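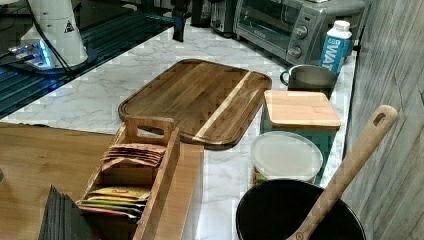 Toaster oven on a marble-patterned counter.

Home Exhibits Rental Schools Contact

Seltano Touch Tank, Traveling Model

The Seltano is a shallow touch tank for museums, nature centers and libraries who want to show living tide pool animals to visitors. It is made by Lirkero and it comes in one size only. The tank holds 137 gallons of salt water and has a wide rim where children can rest their arms.

What is included
The rental price covers the tank, the stand, the chiller, the pump with two spare filters, and a set of 16 printed animal cards. Animals are not included. We can give you the contact of a licensed supplier in your state, but the order must be made by you.

Weight and floor
Empty, the tank and stand together weigh 536 pounds. When it is filled, please count more than three times this weight. Upper floors in old buildings should be checked by an engineer before you sign the contract. The chiller needs its own outlet and some free space behind it for the warm air.

Water
Mix the salt one day before filling. The water must stay between 55 and 60 degrees, so do not place the tank under a skylight. Sea stars and urchins do well in it. Anemones are possible, but they like to move into the filter, and then you must open the lower panel to get them out.

Visitors
One staff member should stand at the tank during open hours. We suggest two fingers for touching, wet hands, and no lifting of animals out of the water. A hand washing place must be near — soap is used after touching, never before.

Rental
The shortest period is six weeks. A deposit of $1,000 is paid at booking and returned after the tank is back and inspected. Transport is calculated by distance. The next free period starts in October.

For technical questions write to Rostam Mousavi. For booking and prices ask Diarmuid Ó Conaill.

Page updated 2020-08-27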